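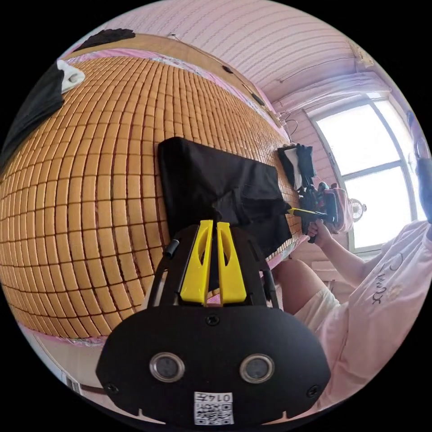
*Yellow fingers, black body*

## About Diltix

We make augmented reality apps for museums and classrooms, and we love it! Sanne Prins and Wouter Van Loon started out above a bike shop in Alton, with two borrowed headsets and a floor plan of the town museum. Their first app let visitors walk through a flour mill as it looked in 1403 (the creaking wheel is still our favorite sound effect).

Today 83 schools use our lessons, and kids keep asking for more volcanoes, so we're building more volcanoes. Our studio is open to teachers every July. Come by, try a headset and tell us what your class is curious about.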